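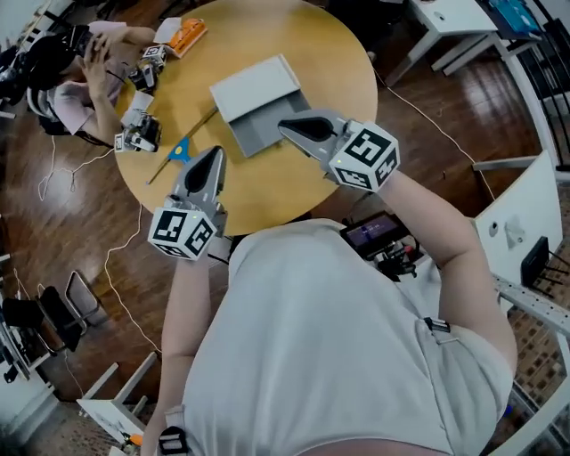 Two-handed work with hand-held grippers at a shared table. Each gripper carries a patterned marker cube.

Flotwood publishes results of hand-held gripper comparison

06/06/2022 — Flotwood today released the results of a trial comparing two designs of hand-held gripper, one from Hirano and one from Totov. The grippers are used to record how people handle everyday items, and the recordings are then used to train robot arms.

The trial ran for 11 working days and produced 2,111 recordings from 7 operators. Tasks included opening and closing boxes, moving thin rods and sorting small packages. Every operator used both designs.

The Hirano design had fewer dropped items in two-handed tasks. The Totov design was lighter and operators asked for fewer breaks with it, but its position was lost more often when one hand passed in front of the other. Neither design did well with folded paper.

"We wanted numbers from full working days, with people who get tired," said Natsumi Ogura, who led the trial at Flotwood. "Box lids were the hardest part. The jaw has to get under a narrow rim while the other hand holds the tray still."

Masaru Oda, head of hardware at Ceder, which paid for part of the work, said the company would use the results to choose grippers for its own sites.

A second round is planned for September. It will add 300 recordings per operator and a revised jaw pad from Totov.

The full report and task list are available from Flotwood's press office on request.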